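Narholm releases Ryu 2, planning software for two-armed laundry work

DURNOLARD, June. For release at 9 a.m.

Well, we finally get to say it out loud: Ryu 2 is out, and you can download it this morning! I run the small software team at Narholm, and I asked if I could write this release myself because I've lived with the thing for so long (my family would like me to talk about something else at dinner, please).

Ryu is the planning and control software that tells a pair of robot arms how to handle clothes. The first version was fine with towels. Towels are flat, they have four corners, and they pretty much stay where you put them. Then our early users started asking about shorts, and hoodies, and the kind of stretchy waistband that bunches up the second you let go of it, and we went back to the drawing board.

So what's new? The big one is the grasp picker. Ryu 2 looks at a heap of fabric through the wrist camera, finds edges and folds, and scores each one for how likely it is to hold. It used to take the highest score and go. Now it picks two spots as a pair, one for each arm, and plans both moves together so the arms don't fight over the same bit of cloth. We tested it on 169 different garments, and I'm pretty sure I washed half of them myself.

The second big change is replanning. If a pinch slips, the old version backed all the way out and started from scratch, and it was painful to watch. Ryu 2 keeps the other hand where it is, takes a fresh look and tries again from there. We also rewrote the timing code, so a new plan for both arms now comes back in 43 milliseconds on our test computer.

Most of our tuning happens on a sofa, by the way. A hard table is easy! Cushions sink, fabric drags on the weave, and seams in the upholstery can look a whole lot like the edge of a sleeve. We've spent days on nothing but waistbands there, one gripper on a corner and the other arm coming in from the side.
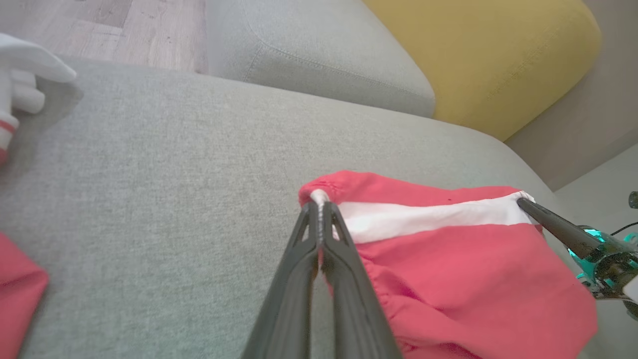
There's also a replay tool called Nimico, and I have to admit it's my favorite part. It lines up the camera view, the planned path and the finger force on one timeline, so you can scrub back to the moment a grasp went wrong and see what the software thought it was looking at. It comes with over 1000 recorded grasps to poke around in, good ones and terrible ones.

Ryu 2 is free for schools and hobby users, and current customers get it as a regular update. You'll need to redo your arm calibration after installing (sorry, it's a short one). Fitted sheets are still listed as experimental, and so is anything with a zipper. The full change list has 54 entries and lives on the Narholm downloads page, along with the setup guide. Press questions can go to the Durnolard office through the contact form on the same site.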